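Call for Participants: Paid Evaluation of the Tuvik Two-Hand Gripper Kit

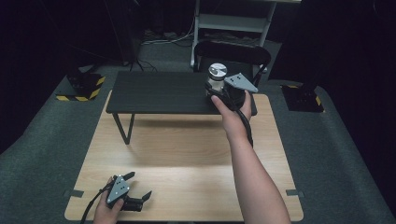

Edance is recruiting operators to evaluate the Tuvik kit, a pair of hand-held grippers used to record manipulation tasks for robot training. Operators work through a set list of household and light assembly tasks, complete a rating form after each block, and report faults as they occur. The product under review is the hardware and its operating procedure. Most tasks are performed on or near a low table, with one gripper in each hand. A typical step is a lift: the right gripper closes on a small cylindrical container with a silver lid and holds it just above the black tabletop, while the left gripper stays low with its fingers open. Both units are cabled, and cable routing is one of the items on the rating form.

Background

Tuvik is sold to labs and small integrators who need demonstration data but do not want to tie up a robot arm to get it. The current release works well for short sessions with trained staff. We have much less information on how it performs with people who have never held it, over longer sessions, and with hands of different sizes. The revised grip and trigger are due to be frozen after this evaluation, so comments made here will reach the design group before tooling is ordered.

Rizal Tambunan leads the evaluation. Gemma Bramwell schedules sessions and handles payment.

What operators will do

Each session runs 3 hours including breaks and is divided into blocks. Within a block, the same task is repeated from a marked start position until the block target is met. Tasks include:

Picking up and placing small containers, lids, and tools
Passing an object from one gripper to the other
Opening and closing jars, boxes, and zippered pouches
Folding small cloths
Seating connectors in a test panel
Clearing and resetting the work surface

Failed attempts are kept. Operators should not restart a repetition after a drop unless the session lead asks for it. If an object rolls off the work surface, stop, leave it where it is, and call the reset.

The full program calls for 700 accepted repetitions per operator across all sessions. A repetition is accepted when both grippers are tracked from start to finish and the object begins in the marked position. Task success is logged separately and does not affect acceptance or pay.

What we are measuring

Trigger force and travel, as reported by the operator and as logged by the unit
Hand and forearm fatigue at the start and end of each block
Cable drag, snagging, and any tendency of the cable to pull the wrist off line
Visibility of the fingertips from a normal working posture
Tracking loss during crossed-hand and close-in motions
Time needed to put the units on, take them off, and recalibrate

Operators are not scored against each other. Results are reported by hand size, dominant hand, and prior experience, with no names attached.

Requirements

Applicants must be 18 or older and legally able to accept paid contract work. You should be comfortable using both hands at or below waist height for extended periods, including tasks that involve sitting low or leaning forward. Corrected vision is fine. No background in robotics is required, and two-thirds of the places are reserved for people without it.

We particularly want to hear from left-handed applicants and from people with small hands. The previous round had too few of either to draw conclusions about the left unit -- its trigger is a mirrored part and wears differently.

Please do not apply if you have a current wrist, elbow, or shoulder injury, or have had hand surgery in the past year. Applicants with implanted medical devices should contact us before submitting the form.

Session conditions

Sessions take place at our Kershaw building, on the ground floor, with step-free access from the parking lot. Weekday sessions start at 9:00 a.m. or 1:30 p.m. A Saturday morning session will be offered if enough applicants ask for it.

Wear short sleeves or sleeves that can be pushed up past the elbow. Remove rings, watches, and bracelets before the units are fitted. Closed-toe shoes are required in the recording area. Lockers are provided for bags and phones.

Sessions are recorded on video. Hands and forearms will appear in the recordings, and faces may appear during setup. Setup footage is deleted after calibration has been checked. Task recordings are retained and may be used to develop Edance products, including the Jultach task library. The consent form sets out the terms in full and must be signed before the first session.

Payment

Operators receive $100 per completed session, paid by bank transfer within ten business days. A completion payment of $500 is added for operators who finish the full program. If a session is stopped early by equipment failure, it is paid as completed. If you withdraw partway through the program, all sessions completed up to that point are paid, without the completion payment.

Travel costs are not reimbursed. Parking is free.

Selection

Applications are reviewed in the order received. Shortlisted applicants are invited to a 30-minute fitting, where grip span is measured and one short task is tried with each hand and then with both. The fitting is unpaid. Jade Cropper runs the fittings and will confirm on the day whether the units can be adjusted to your hands. The present grip comes in one size with two spacer sets, and a small number of applicants will fall outside its range.

Sessions begin in May. Please list any dates in that month when you are unavailable.

How to apply

Use the application form on this page. You will need to give:

Name, email address, and phone number
Dominant hand
Hand length, measured from the wrist crease to the tip of the middle finger
Any previous work with teleoperation, motion capture, or hand-held recording equipment
Preferred session times

Questions about tasks or equipment go to Arash Bahrami through the contact form, subject line "Tuvik evaluation". Questions about eligibility, access, or payment go to Gemma Bramwell. Labs that already own a Tuvik kit and want to run the same protocol on their own site should write to Liam Ashworth -- the task list, rating form, and scoring sheet can be supplied on request, with object sets shipped separately.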